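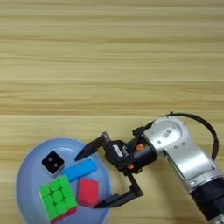

Fig. 1. Station A, gripper open over the dish, four objects in it.

Handout 4: Teaching by Demonstration
Revised October 10, 2023

Read this before you come to lab. The September version told you to hold the record pedal down for the whole demonstration, and a number of you did, including the part where you went to get coffee. The pedal is a toggle. Press once to start, once to stop.

1. What you are doing

You will show the arm how to clear a dish: take each object out and set it on the table. You already know how to do this. You have known since you were two, and that is the difficulty, because you no longer have any idea how you do it. The policy will copy your hands, including the habits you would rather it didn't pick up.

There are two ways to give a demonstration in this course.

Kinesthetic. You put the arm in free-drive, take hold of it and move it through the task. You feel contact directly. You also tend to stand between the camera and the table, and the recording then contains a fine study of your elbow.

Teleoperation. You sit at the Tavilov desk and drive the arm with the hand controller. The view stays clear. You feel nothing at all through the controller, so you will squeeze too hard, and the foam will forgive you for it. Other materials later in the term will not.

Do your first set by hand and your second set remotely. Each pair hands in 100 demonstrations altogether, split evenly. Failed grasps count if you recover and finish. Please do not delete them. A dataset where everything goes right teaches the arm to be very confident up to the first thing that goes wrong.

2. Before you record

Home the arm from the Taso panel. If the panel shows fault 11, the emergency stop is still pressed in. It is always the emergency stop. Twist it and try again before you write to the course address.

Check that the log is running at the rate in the lab sheet. Each demonstration should come to fewer than 3000 time steps. If yours are longer, you are hesitating, and the policy will learn to hesitate too. Last year's class produced an arm that paused over each object like a man choosing a melon.

3. Approach and grasp

Come in with the fingers wide. Decide which pair of faces you are going to close on while you are still above the object, then turn the wrist, then descend. Turning the wrist at the bottom sweeps the neighbors across the dish, and you now have a different task.

The puzzle cube is the awkward one. It is wide for this gripper, and its layers can turn if you pinch it off center. Line up with two opposite faces. Corner grasps look fine on the controller screen and seldom survive the lift.

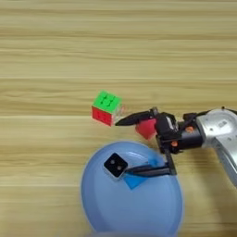
One point came back on the course board after the last section, and it deserves a place in these notes: Hjaltadóttir wrote that all this talk of clean approaches was making the demonstrations worse, that pairs were rehearsing one perfect path and recording it over and over, and that an arm trained on those would be lost as soon as anyone bumped the dish.

Correct, and annoying. Move the dish between takes. Change the order of the objects. Start from a different pose every so often. Consistency belongs in your strategy (same faces, same wrist-then-descend sequence) and should stay out of your starting conditions.

4. Naming and upload

Files go in the Trunder folder under your pair number. Anything called test, test2 or final_REAL will be treated as a test.

5. Questions to bring to section

Your hand-guided and remote sets will show different speeds near contact. Plot both. Which would you train on, and would mixing them help?

One pair got 280 usable clips by cutting each demonstration at every release. What did they gain, and what did the policy lose at the cuts?

If two of you prefer different object orders, what does the average of your preferences look like to a policy that can only predict one action? Sketch it before you answer. Bring the sketch.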